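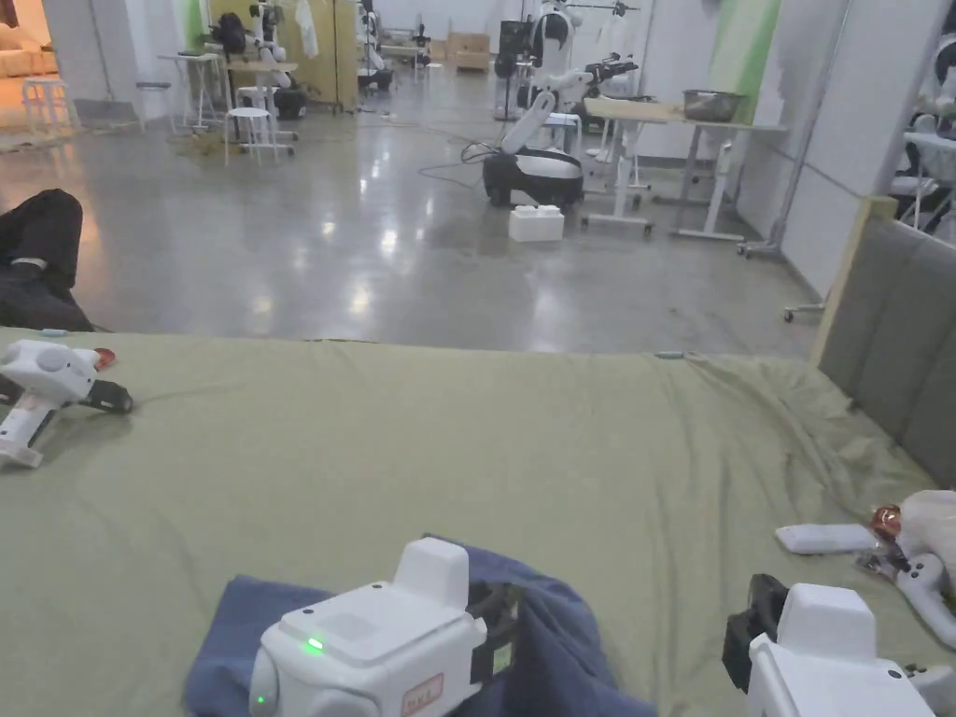 How long is one session?
Two hours on site, with a 15-minute break at the halfway point.

Call for participants: bed making and bedroom tidying

Fultton is looking for adults to take part in a paid study of everyday bedroom work at its Gorkcombe site. Sessions cover fitting and smoothing sheets, folding cloths, and putting small items away from the surface of a bed.

Tasks

Each participant repeats a fixed set of tasks. A typical set includes:
- pulling a sheet flat and working out creases toward the sides
- folding a cloth and setting it down at a marked place
- sorting wrapped items, bags and clips into bins
- returning the bed to its starting state before the next round

Written instructions are supplied for every task. Work at your normal household pace. Speed is not scored.

Requirements

- age 18 or over
- able to stand, bend and reach across a wide bed for up to 40 minutes at a time
- full use of both hands
- able to read task sheets in English
- closed shoes with flat soles; no rings or bracelets during tasks

Experience in hotel housekeeping, laundry or home care is useful but not required. People who have worked in the Bucur linen trial may apply again.

Schedule and pay

Sessions start at 11 a.m. and run through May. The first intake is on a Tuesday. Payment is $130 per completed session, sent by bank transfer. Travel costs are not covered.

How to apply

Send your name, a phone number and the days you are free through the Zindport sign-up page. Quote reference 2279. Applicants who meet the requirements will receive a task sheet and a consent form to sign before the first visit.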